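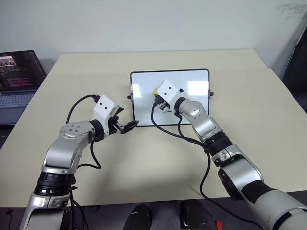 The Short, Smudged Life of the Office Whiteboard

A whiteboard is one of the few things in a building that everybody uses and few people would say they own. It gets written on in a hurry and wiped in a bigger hurry, usually with whatever is closest. Then one afternoon somebody tries to clear a diagram that has been up since winter, and it stays there, pale gray, like a stain in a shirt.

This magazine spent part of April asking people who look after whiteboards how they do it. We talked to the office manager at a design firm in Ercombe, to two teachers at Lamont, and to the supply room at Moditz, where boards come back from meeting rooms to be cleaned, repaired or thrown out. They disagreed on a good many points. They agreed that most boards are ruined by neglect long before they wear out.

What the ink is doing

Dry-erase ink is color carried in a solvent, with a release agent mixed in. When the solvent evaporates, the release agent keeps the color from gripping the surface, and a dry wipe lifts it off as powder. On a fresh mark this takes one pass. Leave the mark for a few weeks and the release agent breaks down, and what remains behaves more like paint.

The surface matters as much as the ink. Melamine is the cheapest and the most porous. Painted steel is better and takes magnets. Porcelain enamel on steel costs the most and lasts the longest, and glass has its own followers, although several people told us it is hard to read from the side of a room.

Gloss helps with wiping and hurts with reading. A shiny board throws back every ceiling light above it, and on a tabletop board the glare sits right where a person leaning over it wants to look. The Lamont teachers tilt theirs on a book. The design firm turned off one row of lights.

Small boards, flat on the table

Wall boards get most of the attention, but the tabletop board is the one that sees the roughest use. It is set down on crumbs, leaned on, and slid under a laptop. Cables get dragged across it. Because it lies flat, the dust from erasing has nowhere to fall, so it gets pushed around and ground back in with the next wipe.

The supply room at Moditz does its tabletop boards on a plain beige table against the wall, one at a time, and lifts each one afterward to brush the dust from underneath. The staff there are strict about the order. Dry first, always. Liquid on a board that still has loose ink on it makes a gray soup that dries into a film, and the film is what people complain about when they say a board is worn out.

The teachers do the reverse at the end of a school day, with a damp cloth straight onto the writing, and say their boards are fine. They also admitted that they replace them every 3 years.

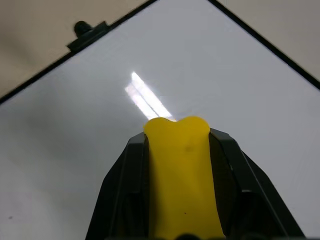

What to hold in your hand

The standard felt block has a following out of habit. It works well for a month and then fills up, and after that it mostly moves ink from one place to another. Some can be peeled down to a clean layer. Many are used until they are black all the way through.

Microfiber cloths are better for the full surface. They pick up fine dust and go in the wash, without fabric softener, which leaves a coating that ends up on the board. Old cotton T-shirts do nearly as well. Paper towels are fine once in a while, but the rougher brands will dull a melamine surface over a year of daily wiping.

For a single word or a bad line in a drawing, something small is easier to control than a cloth. Anything soft that can be pinched in the middle, leaving a rounded end free, gives a tidy edge and keeps the knuckles off the work. A bright color is useful too. Yellow shows up well against white, and a small thing left on a board gets noticed before the board is put away on top of it.

Whatever the tool, keep the pressure light. If a mark will not come off with light pressure, pressing harder polishes the surface around it and leaves the mark. Change the method at that point.

When the gray will not lift

The first thing to try is more ink. Trace over the old mark with a fresh dry-erase marker, wait a few seconds, and wipe. The new solvent loosens the old color. This also works on permanent marker, though it may take several rounds.

Next is isopropyl alcohol on a cloth, followed by plain water and a dry cloth. The water step gets skipped often, and it should not be. Any cleaner left behind changes how the next ink dries. Commercial board sprays do the same job at a higher price. Window cleaner is acceptable on glass and a poor choice on melamine.

Leave the scouring powder in the kitchen. Foam melamine erasers, the kind sold for scuffed walls, are a mild abrasive and will take off ink and gloss together. A board cleaned that way looks very good for a day, then stains faster than it did before.

One board at the Ercombe firm had been cleaned with foam erasers for most of its life. The surface had gone flat and chalky, and a red arrow drawn that morning was already leaving a pink shadow. It is now used for pinning up paper with magnets, and it does that well.

What to write with

Cheap markers are a false saving on a porous board. The office manager in Ercombe tried a bulk box of 900 from a discount supplier, shared among several floors, and stopped using them before the box was a third empty. Red and green were the worst for ghosting. Black came off cleanest.

Store markers flat. Standing tip up, they dry out at the nib, and tip down they leak and lay down more ink than the board can release. Throw out a marker when it goes faint. People tend to put the dead one back in the tray and pick up another, and within a season the tray holds 7 markers and one that writes.

Wipe the tray as well. The dust that collects there gets on sleeves, on the eraser, and back on the board.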